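Skuvora Leaf Plush Blanket
Item 626

We love this one! The Skuvora is a thick, plush blanket in cream and white, with big leaves and ferns sprawling right across it — large enough to make a plain bedroom feel cheerful before you've touched the curtains. It's lovely and warm on a September night, and by December you won't want to get up.

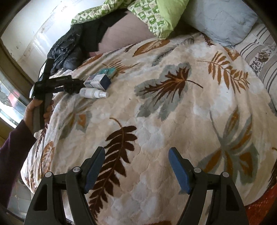

The Skuvora on a bed, leaf and fern print in cream and white.

The print is our favourite bit. The leaves are properly oversized, some with soft grey outlines and brown veining, so it goes with most bedding you already own.

Wash at 60 or below and dry it flat if you have the room. Comes in 3 sizes. Made for Vincze Home and sent out from our Grultville shop.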